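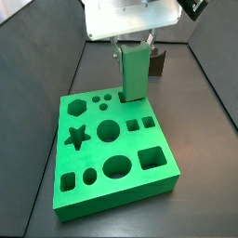

Wann räumt so ein Ding endlich meine Spülmaschine aus? Die Frau vom Greiferlabor bei Trisard in Vernomdale seufzt, sie hört das auf jeder Familienfeier. »Klötzchen ins Steckbrett, gern. Ihre Spülmaschine, nein.«

2000 Versuche hat das Projekt Fisura seit Februar hinter sich, alle mit Schaumstoffformen. Und Socken? »Socken haben keine Kanten. Socken sind gemein.« Im Lager sehe es besser aus, Kartons hielten wenigstens still.

Zu Hause spült sie übrigens von Hand. »Dauert 30 Minuten, und ich muss vorher nichts kalibrieren.«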